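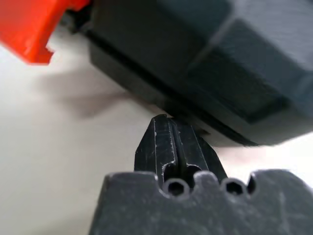 How I look after the gripper fingers on our two-arm cell

Mar 27, 2022, by Zuweira Opoku

Last updated: 20 days after first posting (corrected the part on cable slack)

In November I took over the care of the two-arm cell at Serus, where I work. The person before me left a notebook with very good notes on the software and one line on the grippers. The line was "check fingers." So I had to learn by myself what to check, and I write it now for whoever comes after me.

The cell is called Plullow. It was already called that when I came. Each arm has a gripper with two long fingers, and the fingers suffer more than any other part. They touch the table, they touch the objects, and sometimes they touch each other. A scratch is normal and I don't change a finger for it. What I look for is a bent tip, a crack near the screw holes, or a finger that moves when I push it with my thumb while the arm is powered off.
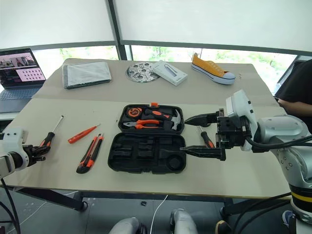
My first job of the morning is the finger screws. I stop the program, power off the arms and try every screw with a hex key. If one turns easily, I take it out completely, clean the thread, put one small drop of thread locker and close it again. After this I wait 20 minutes before I run anything. Then comes the alignment. I want the two fingers parallel, and I test it with ordinary objects, not with a special gauge. The tool case is my favorite for this. The handles of the screwdrivers are thick and the voltage tester beside them is slim, so with the same case I can try a wide grip and a narrow one. If the slim tester turns between the fingers when the arm lifts it, the tips are not closing flat and I must go back to the screws.

The second job is the cables. In the first version of this post I wrote that the cable must have as little slack as possible. This was wrong, and my colleague at Orkitz corrected me. With too little slack the cable pulls on the connector when the wrist turns. Now I move the wrist slowly by hand to both ends of its travel and watch the connector. It should stay still.

The third job I do only every 3 weeks. I take off all the fingers, wipe the mounting blocks with a dry cloth and blow the dust out of the small gaps. I learned to mark each finger on the inside with a paint pen before I remove it. Once I exchanged left and right, and I spent 6 hours looking for an error in the calibration file.

I still don't know how often the fingers should be replaced. The set on the cell now has done 201 sessions by my log, and the tips still close well. Ruppert, our other cell, eats its fingers much faster, and I will write about it when I understand why.

Filed under: Workshop notes, Robot maintenance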